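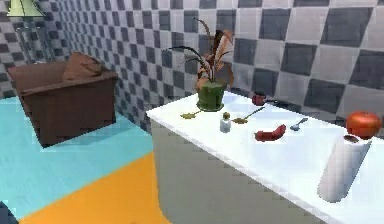
The simulated table-clearing room used in the Plundska student challenge, with spoons, a salt shaker and a tomato among the items on the tabletop. Image: Plundska

Student teams teach virtual robots to clear a table in first Plundska challenge

Jul 8, 2019 – Plundska, the after-school robotics program run by the Chuang Learning Center, has finished its first simulation challenge for high school students. Seventeen teams took part. Each one wrote software to sort and put away household items in a computer-made room, working entirely on screen.

First place went to Team Suma, a group of juniors led by Hui-mei Ng. Second place went to Team Tudix, led by Kuo-hua Tseng. Both teams will receive a year of free workshop time at the center and will help set the tasks for the next round.

The challenge opened in May and ran for four weeks. Teams were given the same simulated room and the same starter code. The room can be loaded with many layouts, each with its own mix of kitchen items, furniture and wall and floor colors. In one layout, a potted plant shares a white tabletop with a mug, a sausage and a roll of paper towels, with checkered walls behind and a brown armchair to the side.

Students could practice on a set of 200 layouts. Final scoring was done on layouts they had not seen before.

"We changed the wall patterns and the floor colors a lot, and that caused more trouble than the students expected," said Krishnamoorthy Achari, who directs the Plundska program. "A program that only works in front of a plain wall has not learned very much about spoons."

How the challenge worked

Every run began with a written instruction, such as a request to put all the spoons in one place or to move the mug to the other side of the table. The software had to find the right items in the camera view, decide on an order and send commands to a virtual robot. Teams earned points for each item placed correctly and lost points for knocking things over, moving items that were not part of the task or running out of time.

Teams had between two and five members. They were free to use any method they liked for recognizing items. Some wrote rules based on color and outline. Others trained a small neural network on pictures they made by loading the practice layouts again and again from different views. All code had to be written or explained by the students themselves, and each team sat for a short interview with the judges before scores were made final.

The interviews counted for a quarter of the total. Judges asked team members to open a part of the program they had not written and say what it did.

Spoons, salt and a plant

Clear and pale items gave most teams the hardest time. In practice runs, many programs missed the salt shaker against a white tabletop or mistook it for a shadow. Spoons were a second problem. They come in different sizes and colors in the simulator and can lie at any angle, and a program that looked for a single shape often found the bowl and missed the handle.

Team Suma handled this by splitting the job in two. Its program first marked everything that did not belong to the table surface, then went back and looked at each marked area more closely. The second step was slow, and the team spent its last week making it faster.

"We had a version that was right almost every time and never finished," said Ng. "So we had it skip the second look for big things like the paper towels. It saved enough time that we could be careful with the small stuff."

Team Tudix put its effort into planning. Its program worked out which items could be reached without touching others and left anything near a plant until last. The team had the fewest knocked-over items of any entry, but lost points when its program confused a tomato with a red mug in two of the final runs.

"The leaves were the worst part for us," said Tseng. "They stick out over the table and the robot's path would go right through them. We ended up drawing a big box around the whole plant and telling the robot to stay out of it. That is not very clever, but it worked in the final."

Why a simulated room

Plundska has run hands-on classes with small robot arms since it was founded. The center owns four of them, and students in the regular program often wait for a turn. Working in simulation meant every team could run its code as often as it wanted, on a school computer or at home, and nothing was broken when a program went wrong.

It also made the scoring simpler. The simulator records where each item starts and where it ends up, and the judges used those records to settle results. One score was changed after a team asked for a review and the record showed that its mug had been placed inside the target area.

Su-chen Hung teaches computer science and entered three teams from her school. She said the format let her include students who had not signed up for robotics before.

"Several of mine like programming and have no interest in building things with screws," said Hung. "They would not have come to a regular robotics contest. I also had students who were used to building and had to learn to read an error message. They got better at it."

Hung said she would like the next challenge to give teams more time between the end of practice and the final run. Her students were taking exams during the last week, and one team turned in an older version of its program by mistake. Plundska has agreed to move the dates.

Awards and next round

Apart from the top two places, the judges gave an award for the clearest written report. It went to a first-year team whose program finished in the middle of the table but whose report listed every failed run with a short note on the cause. The report will be given to new teams as a model for their own.

The next challenge will open in the fall. Achari said it will use the same kind of room with a longer list of items, and that some tasks will ask the robot to move things from the table to a chair. Teams will also be able to send in layouts of their own for use in the practice set.

A group of students from this year's teams will meet over the summer to try their programs on one of the center's real arms. The work will start with a single cup on a bare table.

"The real arm is slower and the camera picture is not as clean," said Achari. "I expect most of the programs will need a good deal of work. The students have been told that and they signed up anyway."

High school teams that want to enter the next round can register through the center beginning in the fall. There is no entry fee. Teams need one adult sponsor, who may be a teacher or a parent, and at least one computer able to run the simulator. Schools without a suitable computer may ask to use the center's lab after hours.

About Plundska

Plundska is the after-school robotics program of the Chuang Learning Center. It offers classes in programming, electronics and robot control for students in grades 6 through 12, along with weekend workshops for teachers.

Press contact

Yee-man Au
Communications, Chuang Learning Center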